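Kitchen Fundamentals, Unit 4: Weighing, Tipping and Washing Dry Goods
Course handout, revised 27 October 2024
Instructor: Zubaida Jafri

Before we start

Last term's feedback forms asked why an entire evening of a cooking course is given over to getting dry stuff out of one container and into another. The people who wrote that had, the same evening, put a fair portion of the class supply of oats behind the radiators. So the unit stays, and it has been moved forward a week.

You will need your apron, a pencil, and this handout. You will not need your phone, whatever your group chat is up to. Benches are shared in pairs. If you and your partner have fallen out over the bread unit, please make it up in the corridor.

4.1 The bowl

Take a bowl that looks too big. Everyone's instinct is to match the bowl to the quantity, which is how you end up washing rice in something the size of a hat and chasing it down the sink. Grain needs room to move, water needs room above the grain, and your hand has to fit in there as well.

We use stainless steel for this unit. It doesn't chip, it doesn't hold last week's onion, and when dropped it makes a noise that keeps the whole room alert. The glass bowls are for the custard evening and live on the top shelf, where I can see them.

Check the bowl before you use it. Run a dry tea towel around the inside and under the rolled rim. A damp bowl is fine if you're about to add water and a nuisance if you're weighing flour, so get used to drying it every time and you'll never have to remember which is which.

4.2 The bench

Clear it. By clear I mean that the bowl and the cup are on it and your elbows have somewhere to go. Recipe cards go on the clip at the back. Mugs go nowhere near it. The coffee incident of two terms ago is the reason we now buy our scales from Salgado, who were at least sympathetic.

Leave a gap between the measured grain and the bowl. Students like to park the cup hard up against the side, presumably for company, and then knock it with the bowl on the first stir. A hand's width is good. More is better, if your partner will allow it.

4.3 Measuring into cups

A cup on this course is a vessel you put things in, and the measurement called a cup is a separate matter, about which Canadians, Australians and Americans have agreed to differ. Weigh first, then tip into the small clear cups. Clear plastic is dull to look at but you can check the level from the side without picking it up.

Rice and oats both settle. If you fill a cup, tap it on the bench and look again, the level will have dropped and you'll be tempted to top it up. Don't. The weight hasn't changed because you hit it. A bit of a mound on top is nothing to fuss over when the scale has already told you what's in there.

Your class portion for tonight is on the board. The big Bevico tubs are for refilling and stay by the wall. They hold 2000 grams each, which sounds like plenty until thirty people have had a turn with the scoop.

One grain per cup, please. We had a rice and oat blend once. It had no future in either direction.
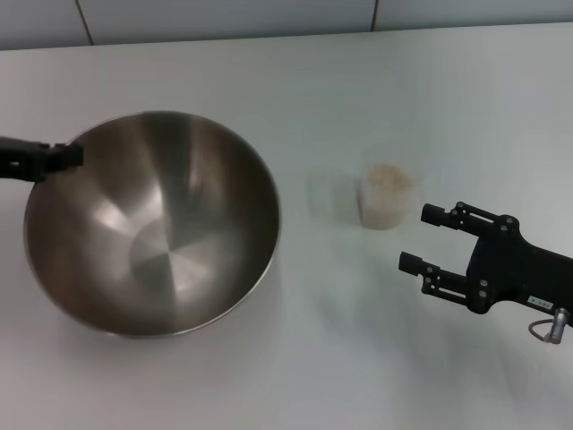 4.4 Tipping in

Hold the bowl at the rim with one hand. Bring the cup over the bowl, low, with its lip inside the rim before you tilt it at all. Most spills happen in the half second when a person has begun pouring and is still travelling.

Tilt slowly until the grain starts to move, then keep going at the same pace. If you stop halfway it packs against the side and comes out all at once, generally with enthusiasm. Aim for the flat part in the bottom of the bowl. Steel is a loud surface and you'll hear where it's landing.

Tap the base of the cup once with a finger to bring down the stragglers. If there's dust left in the bottom, leave it. Several of you have flicked it at the bowl and got it in your eye, and the first aid book is getting repetitive.

4.5 Washing (rice only)

I put "rice only" in the heading this year. You may guess.

Add cold water to well above the grain. Swirl with your fingers spread, round the curve of the bowl and back through the middle. The water will cloud. Pour it off against your palm, slowly, and go again. Three or four rinses will do for tonight. The water won't go as clear as tap water and you're allowed to stop before the end of term.

Drain in the fine sieve, the one marked Odano on the handle. The coarse one beside it is for pasta and will let your rice straight through, as demonstrated by Mudassar Magsi, our assistant, in front of the Tuesday group's predecessors and his own mother.

4.6 Oats

Oats go in dry. They don't get washed, and if you want them toasted they go into a pan first and then into the bowl once they've cooled. Stir the salt through before any liquid turns up, or one person gets all of it.

4.7 Pack-down

Bowls washed, dried and stacked rim down. Cups rinsed and left upside down on the rack. Sweep the bench into your hand, then into the compost caddy, and do the floor as well. Rice underfoot on lino is a good way to meet the paramedics.

To bring next time: a lidded container, your own labour, and a sharp knife wrapped in a towel.

Comments (4)

pilafdad
Is the hand's width gap measured with fingers open or closed? My partner and I have different views and we're not speaking.

Zubaida Jafri
Closed. Corridor, please, both of you.

Merrin K
Missed this one with a cold. Can I use a ceramic bowl at home or will it ruin the rice?

Mudassar M
Ceramic's fine Merrin, just heavy when it's full of water. And for the record it was a very small amount of rice and Mum has let it go.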